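The Battery Drawer

When Dad moved out of the house at Etstead he brought three suitcases, a rice cooker older than me, and a drawer. I don't mean the things out of a drawer. He had slid the whole thing out of the kitchen bench, wrapped it in a bath towel and carried it on his lap all the way to Feltomness, and when I asked what on earth was in it he said, "Batteries, mostly," and looked out the window as if that settled the matter.

My father, Narayanan Gowda, never threw out a battery in his life. He'd worked at Tarigan for most of it, fixing other people's radios, and he held that a battery called flat by one person was only tired to another. A torch might turn up its nose at one that would run the kitchen clock until September. So they all went in the drawer, good and bad together, and whenever the smoke alarm chirped at two in the morning (it was always two in the morning, I don't know how they arrange that) he would be up on a chair in his singlet, trying one after another and muttering encouragement.

Mum used to say there were 1,000 of them in there. She said it fondly, for the most part, although she did once find one in the sugar.

I'd promised myself I would be patient about the drawer, and I was, for roughly five weeks. Then one wet morning the remote gave up halfway through the cricket, and Dad said well, we might as well sort the lot while we were at it, and would I put the kettle on. 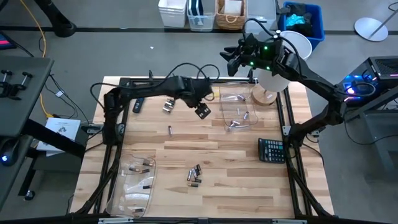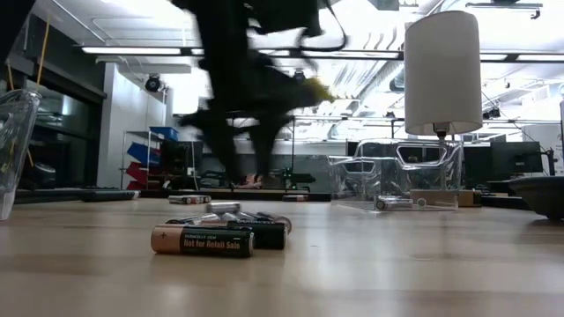
Sorting batteries with my father is slow work, and I'd forgotten how much I liked it. He had to hold each one up to his good eye and tell me where it had been: the Itach transistor he gave Mum, the doorbell, my brother's awful talking parrot. The plain silver ones he passed across without much comment, but a black Duracell with a copper-coloured end held him up for ages, because the label said "Not for Retail Sale" and he was deeply troubled by it. "Then who was it for?" he asked me. I said somebody at a factory, probably, and he turned it over and over in his fingers and said he had certainly paid for it, he remembered the shop, and he remembered the man in the shop, who'd had a bad hip and a lovely speaking voice.

We drank our tea and had another pot after it. The cricket went on without us.

Near the end he picked up one that looked to me like all the others and went quiet. "This was in her bedside clock," he said. I didn't ask how he could tell. It may not have been, and I don't suppose it mattered much to either of us, with the rain coming down and the biscuits nearly gone.

"Is it a keeper?" I said.

"Oh, it's flat as a tack," said Dad — and he put it in his shirt pocket, gave the pocket a pat, and reached for the next one.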